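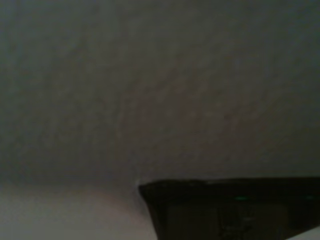
I have been living with a gray wall for three weeks now and I have opinions, so Parvaneh Rahimi has kindly given me the home corner of this month's newsletter to get them out of my system.

Some background for those who haven't been up to the apartment in Prevham. The back room was yellow when I moved in, a real egg-yolk yellow, and I put up with it for far too long (you stop seeing it after a while, until a guest comes in and squints). Then in September Jordan Sugden came over with a drop cloth and two rollers and said we were doing it that weekend, whether I'd picked a color or not. I had not picked a color! I had a pile of paint cards from Cedell that I'd been using as bookmarks.

We ended up with a gray that leans warm. On the card it looked like wet cement and I nearly backed out. On a whole wall it's much softer. In the morning it goes a bit blue, and by late afternoon there's something close to pink in it, which I didn't expect and have grown very fond of. Lok-yiu Tsao says it's mauve. It is not mauve. We have agreed to leave it there.

A few things I'd pass on if you're thinking of going gray yourself. Paint a big piece of cardboard first and move it around the room for a few days – mine spent one whole evening behind the couch, and that's how I found out the first shade I liked turned green under the lamp. Go matte if your plaster is as lumpy as mine. The shinier finish I tried in one corner showed every patch and dent the last tenants left behind, and I had to sand it back and start over. And don't judge anything until the second coat. After the first one I sat on the floor and ate crackers and felt terrible.

The paint came to 213 dollars with the primer, more than I wanted to spend. Jui-lin Fung did her hallway for a lot less by buying the mis-tinted cans at the back of the store, so do ask about those. Hers was meant to be somebody's dining room and it looks great.

Now everyone wants to know what I'm hanging on it. Nothing yet! I like it bare. Pao-chu Tsang has offered me a mirror and I've said maybe in December, once I've stopped walking in just to look at the paint.

I still have most of a can left over, if anyone has a closet or a bookcase to do. Leave a note with Parvaneh and bring your own brush – mine have all gone stiff.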